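About Us | Food & Labels

Cai is a small site about packaged food and what the labels on it leave out. It was started by Bořivoj Hudec in Trudville, after he spent most of one March on an elimination diet and found that half of the "clean" products in his pantry had some kind of sweetener in them. He has been reading the small print ever since, and he hasn't gotten any less grumpy about it.

We don't sell a program. We don't have a 12 day reset or a detox tea, and we doubt anyone needs either one. If a company tells you its crackers are "guilt free," we would like to know who was feeling guilty and why the serving size is 5 crackers.
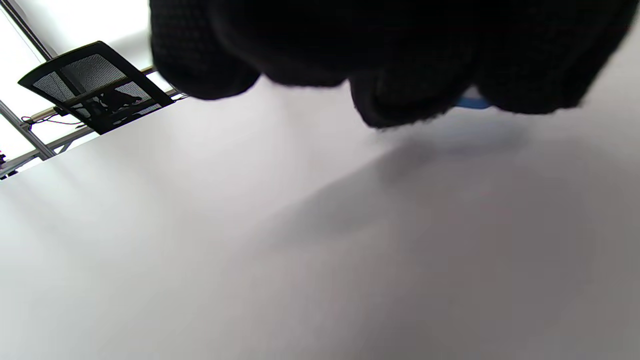 Most of what we publish is plain label reading. We buy the product at a regular store, with our own money, and go through the ingredients one at a time. Rice syrup is sugar. Date paste is mostly sugar too, whatever the front of the bag says. "Natural flavor" could be nearly anything, and when we write to ask, the answers tend to be polite and empty. We print them anyway.

So far there are 77 reviews on the site. Some of them are out of date, because recipes change and the packaging often doesn't look any different. If you spot one, tell us – we would rather fix it than defend it.

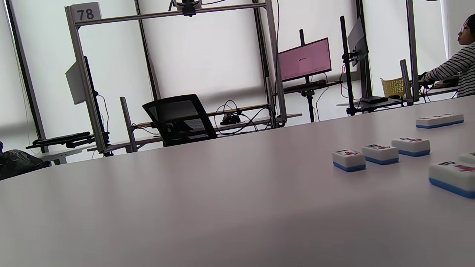 Page last changed: Sat 8 November

People ask who pays for this. Readers do, a little, and Bořivoj covers the rest. We turned down an offer from Jurel, who make a protein bar, and another from Clanness, whose dressing we had already reviewed and not liked. Maybe they would have left us alone to write what we wanted. We didn't care to find out.

We are not doctors or dietitians, and we get suspicious when other food sites hint that they are. If you have allergies or a medical condition, talk to someone who has seen your chart. A diet that worked for your cousin proves that your cousin ate differently for a while.

Send corrections, labels and complaints through the contact form. Product samples go back unopened.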